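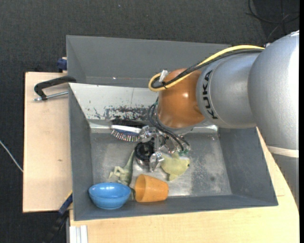
Figure 3. Grey sheet-metal bin on a light wooden tabletop.

Materials & Storage | Open Papers
Svend Stougaard, October

3.2 Why the container matters

Most studies of stored grain begin with the grain. We began with the bins, and it has been a wonderfully rewarding place to start. A bin wall warms and cools with the room, and the layer of wheat lying against it follows. In a room that swings by a few degrees between afternoon and early morning, that outer layer can draw in moisture while the middle of the heap hardly changes at all. Anyone who has pushed a hand into a sack of wheat will know the feeling — cool at the edge, mild in the centre.

Over one season at Gristport we took 181 samples from small stores of wheat and spelt. Each sample was weighed, dried in a low oven and weighed again. Half of the stores were kept in sheet-metal bins (the general type is shown in Figure 3) and the other half in lidded timber chests built to the older Kalogeropoulos pattern, which local millers still speak of with real affection.

The timber chests did beautifully in damp weather. Their walls took up some of the moisture before the grain could, and gave it back slowly once the air cleared. The metal bins were quicker to clean and left far fewer places for weevils to hide. We found live insects in 2 of the metal stores, both of which had been filled from a single delivery, and we think the insects came in with the grain.

What delighted us most was how much a simple change of position could do. Moving a bin a hand's width from an outside wall narrowed the gap in moisture between edge and centre, and the effect held for both cereals. Raising it off a stone floor helped too, though less than we had hoped. We would love to see the same trial repeated with barley and oats, whose husks may well slow the whole process down.

Lids are a separate matter and are taken up in the next section, together with the readings from the spelt stores that were opened daily.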